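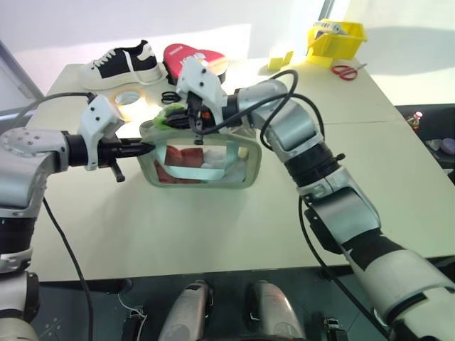
El neceser Belmonte es una bolsa transparente de tamaño medio para guardar ropa pequeña, artículos de aseo o material de taller que conviene tener a la vista. Lo fabrica Plonda y Rorkico lo vende suelto o por cajas. Tiene forma rectangular con las esquinas redondeadas y un ribete gris claro que recorre los bordes. Colocado sobre la mesa se queda de pie, con la boca hacia arriba, y así se puede meter una prenda doblada desde arriba sin tumbarlo. Por dentro lo cruza una cinta de color pálido, visible desde fuera a través del plástico.

Ficha del producto
Referencia: 1126
Modelo: Belmonte mediano
Marca: Plonda
Ancho: 30 cm
Alto: 21 cm
Peso en vacío: 70 g
Cuerpo: plástico transparente
Ribete: gris claro
Cierre: cremallera en la parte superior
Unidades: se vende por piezas o en caja

Para qué sirve
El tamaño mediano es el que más piden los clientes que preparan maletas o bolsas de deporte. Caben varias prendas pequeñas dobladas: calcetines, ropa interior, una camiseta fina, un gorro de baño. También se usa en guarderías y residencias para separar la muda de cada persona, con una etiqueta adhesiva pegada por fuera. No está pensado para libros, herramientas pesadas ni objetos con puntas.

Las prendas gruesas ocupan mucho. Un jersey de invierno entra, pero la cremallera cierra forzada y con el tiempo se resiente. Para esos casos recomendamos el modelo Kardale, del mismo fabricante, que tiene más fondo y se sirve con el mismo ribete.

Cómo llenarlo
Abra la cremallera hasta el final antes de empezar. Apoye el neceser de pie en una superficie plana y separe un poco los bordes de la boca con una mano. Doble las prendas a un ancho menor que el de la bolsa y métalas de una en una, empezando por las más grandes. Las pequeñas se colocan al final, en los huecos. Si el contenido sobresale por encima del ribete, saque la última pieza y vuelva a doblarla.

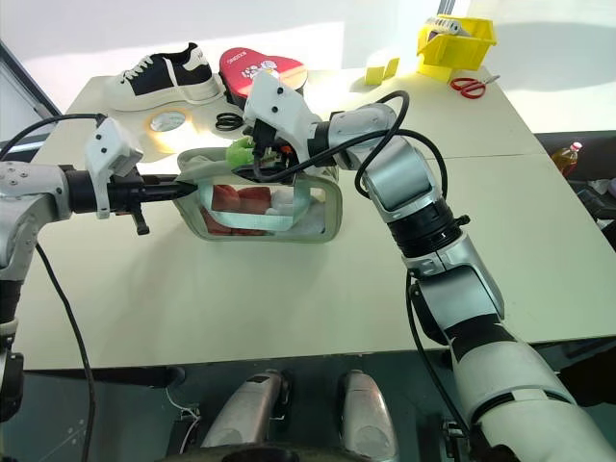
Cuando esté lleno, presione con la palma para sacar el aire y cierre despacio. Compruebe que ningún borde de tela quede cogido entre los dientes. Si la cremallera se engancha, retroceda unos centímetros y retire la tela; tirar con fuerza puede descoser el ribete en las esquinas.

Para quienes preparan muchos neceseres iguales, Danilo Aquino, del almacén de Rorkico, aconseja dejar las prendas dobladas y agrupadas por color antes de abrir la primera bolsa. El color se distingue bien con la bolsa cerrada y permite repasar el lote sin volver a abrir nada.

Limpieza y conservación
Pase un paño húmedo con jabón neutro por dentro y por fuera y seque con otro paño. No lo meta en la lavadora ni en la secadora. No use alcohol, acetona ni productos abrasivos, que dejan el plástico mate. Las prendas mojadas no deben quedarse dentro más tiempo que el del trayecto a casa.

Guárdelo vacío, plano y con la cremallera cerrada. El plástico llega con marcas de plegado por el embalaje y suele recuperar la forma después de uno o dos días de uso. No lo acerque a radiadores ni a secadores de pelo para acelerar el proceso. Con frío intenso se vuelve más rígido, así que conviene dejarlo un rato a temperatura ambiente antes de doblarlo.

Preguntas frecuentes

¿Es estanco?
No. Resiste salpicaduras, pero la cremallera deja pasar el agua.

¿Sirve como bolsa de líquidos para el avión?
No lo vendemos para ese uso. El modelo mediano supera el tamaño que admiten muchos controles. Consulte las normas de su aeropuerto.

¿Se puede pedir con el ribete en otro color?
De momento solo en gris claro. Plonda tiene previsto servir otros colores a partir de marzo y los añadiremos a la ficha cuando lleguen al almacén.

¿Se puede escribir encima?
Con rotulador permanente sí, pero luego no se borra bien. Es preferible una etiqueta.

Pedidos y devoluciones
Los pedidos de piezas sueltas se preparan el mismo día si entran antes del mediodía. Las cajas completas salen al día siguiente. Se admiten devoluciones durante 30 días, con el neceser sin usar y en su embalaje. Para pedidos de centros y empresas, escriba a Leonora Tagle, del departamento comercial, indicando la referencia, la cantidad y la dirección de entrega.

Ficha revisada el 8 de agosto de 2018.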